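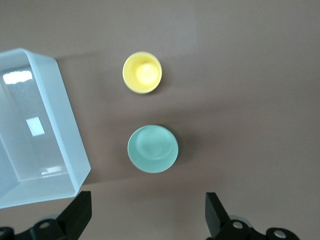 Stop 3: the teaching tables at Gosa, Putdale

By two in the afternoon we had walked past 93 lockers to watch tableware being moved. The operator drives the arm from a second, smaller arm, and every run is saved for training. The day's set was a yellow cup, a mint-green bowl and a translucent plastic bin. The target is 1270 runs by the end of October; they had 700. I got a turn and chased the bowl for a good while. My run was saved too, under "recovery behavior." Coffee was at the Sitedora stand.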